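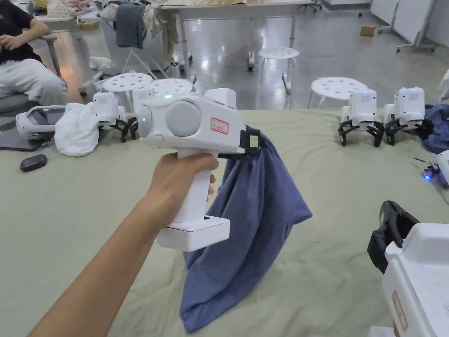
Issue 3

Science Pages > Machines > Work and Automation

Reading time: 6 minutes

How a Folding Job Is Taught to a Machine

A gripper is a tool that closes on an object and holds it. Most robots that pick things up have one at the end of an arm. A gripper can also be made with a handle so that a person can carry it. The dark blue cloth is held at one corner by the black jaws of a gripper of this kind, and the person's hand is on the handle.

Hand-held grippers are used to collect examples of a job. A person does the job with the gripper, and a computer stores information about how the gripper moved and when its jaws opened or closed. The examples are later used to train a robot. This article explains how that is done at one laundry and how the work there has changed.

The workplace

Morikawa is a laundry in the town of Drutasholm. It washes sheets, towels and work clothes for hotels and clinics. On a busy day it handles over 3,000 pieces.

Automation means that a machine does part of a job with little or no help from a person. The laundry has had automation for a long time. Its washers fill, turn, drain and spin by themselves. A moving belt carries clean items out of the drying room. A flat ironing machine presses sheets.

Folding small items was still done by hand. A folder took an item from a bin, found its corners, shook it out, laid it flat, folded it and placed it on a stack. In October 2022 the laundry began training a robot to do some of this work. The robot is called Tonditora. It has two arms and stands at the end of a folding table. The hand-held tool that goes with it is called Gikar.

Why cloth is difficult

A box keeps its shape when it is lifted. If a robot knows where one edge of the box is, it can work out where the other edges are. Cloth does not keep its shape. When it is picked up by one corner, the rest hangs in folds, and the folds are different each time.

This causes problems for a machine. A corner may be hidden under another part of the cloth. Two layers may be stuck together. The item may be inside out. A towel pulled too hard slides across the table, and a towel pulled too gently stays wrinkled.

People deal with these problems mostly by touch. Fingers can feel whether they are holding one layer or two. A simple pair of jaws has no skin, so the robot must get its information some other way. Cameras and force sensors are two common ways. A force sensor measures how hard something pushes or pulls.

How examples are collected

A worker holds one Gikar in each hand and folds an item using only the jaws. Each complete fold, from the first grasp to the finished stack, is called a demonstration. For a plain hand towel, the laundry's training plan calls for sets of 100 demonstrations. The towels are dropped on the table in a different position each time. If they always started in the same position, the robot would learn only that one.

The steps are as follows.

1. The worker drops a towel on the table.
2. The worker starts the recording and grips a corner.
3. The towel is lifted until a second corner can be reached.
4. Both corners are held, and the towel is laid flat.
5. The towel is folded and moved to the stack.
6. The recording is stopped and checked.

A demonstration with a mistake in it is marked. Some of the marked ones are thrown away. Others are kept, such as those in which the worker dropped a corner and picked it up again. A robot will drop corners too, and these recordings contain the movements needed to continue.

The computer then compares the recordings. It looks for links between what the cloth looked like and what the gripper did next. The result is a set of rules stored as numbers, called a model. The model tells the robot's arms where to move. It does not know what a towel is for.

A job that changed

Bienvenido Salazar folded towels and uniforms by hand at Morikawa before the robot arrived. He now spends part of each shift making demonstrations. He answered some questions for this page.

What was hard at first?

"Moving slowly enough. When I fold with my fingers I flip the cloth over and it lands flat. The jaws can't do that flip. I had to go back to lifting one corner, then the other."

Does the tool make you tired?

"In a different place than before. Folding by hand made my lower back sore. The gripper has weight, so now it is my wrists. We change jobs during the shift."

What do you look for when you check a recording?

"I look at the corner. If it is held by the very tip it will slip later, even if it looks fine at the start."

Do you think the robot will take your job?

"It folds hand towels. I still fold the uniforms, because they have buttons and sleeves and they come in all sizes. I asked my manager what happens when it can do uniforms, and she said she didn't know yet. I would like to know."

What changed for the people there

The number of workers in the folding room has stayed the same so far. The tasks have changed in 3 main ways.

First, less time is spent on plain towels. The robot is slower than a trained person, but it can keep working during breaks. A worker must bring it full bins and take away full stacks.

Second, there are new tasks. Someone has to make demonstrations, check them and give them correct labels. A label is a short piece of text stored with a recording, such as "hand towel, starts crumpled." Someone also has to clean lint from the jaws. Lint is the loose fluff that comes off cloth. It makes the jaws slippery.

Third, there are new safety rules. Lines on the floor show how far the robot's arms can reach. No one may step over the lines while the arms are powered. A red button on each side of the table stops the arms at once. Every worker in the room took a short course on the button and the lines in November, including those who never use the robot.

Some questions have no settled answer. One is about pay. A worker who makes demonstrations is folding and teaching at the same time, and the laundry's pay list had no line for teaching. A line was added after the workers asked for it. Another question is about the recordings, which contain movements a person learned over years. The laundry's present rule is that workers must agree before their recordings are used at another site.

Words used in this article

Automation: the use of machines to do part of a job with little or no help.
Demonstration: one recorded example of a task.
Force sensor: a part that measures a push or a pull.
Gripper: a tool that closes on an object and holds it.
Lint: loose fluff from cloth.
Model: stored rules, made from examples, that a computer uses to choose an action.

Try it

Hold one wooden clothespin in each hand. Place a dish towel in a heap on a table. Fold it in half using only the clothespins. Write down each step, including the ones that fail. Then drop the towel again and see how many of your steps still work.

Contact us | © Science Pages | Back to top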